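About Fenatley House

Fenatley House is a museum of immigrant kitchens, which makes it the only gallery in Jatalton where visitors ask when lunch is. Rongrong Xiao opened it in her aunt's old noodle shop with 13 pots and a borrowed ladder. The collection now runs to 632 objects, most of them dented.

Peiyu Lü looks after the recordings: more than 100 cooks explaining why their neighbors make dumplings wrong. 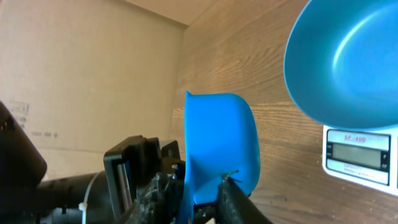

Our kitchen tools come from families, and families have no interest in what looks good behind glass. We take cleavers, steamers and rice paddles with the handles taped. We'd take a bright blue plastic scoop, too, if it came with a good story. Donations are welcome through February. Please wash them first.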